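Ticket: Lultia adjustments form dropping answers
Site: Fudcombe campus, Beaulieu building and Flovard labs
Opened: 21 Aug 2023
Status: open, waiting on supplier

Problem: student fills in the adjustments section at enrolment, gets the green tick, record shows "none declared". Disability support then never see it. Also hits preferred name and pronouns if all done in one sitting.

Scale: 127 records checked, 43 blank where the student has an email reciept saying otherwise. All from July onwards.

Tried so far
- cleared cache, other browser. No change
- saved each section seperately. Names and pronouns stick, adjustments still goes
- removed the "prefer not to say" option on test. Adjustments saves. Put it back, fails again
- nightly sync off for 2 nights. No difference so not the sync

Looks like "prefer not to say" on any one question is wiping the whole block. Same code used for ethnicity and religion so those figures can't go in the annual equality return yet. Please don't run the report.

Workaround: paper form at the Beaulieu desk, we key it in by hand. Takes nearly 6 minutes each. Large print copies in the tray.

Still to do: free text box for lab adjustments cuts off after the first line, so Flovard tutors only get half of it. Needs the full wording on things like glare - the big grey metal bin on the bench throws reflections off its sides, reddish ones on the right, and for a low vision student that has to reach the tutor before term. Raised with supplier as a seperate fault, no ref number back yet. Will chase.

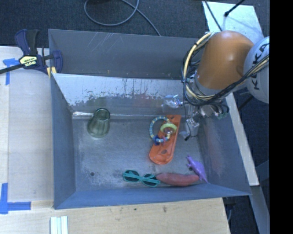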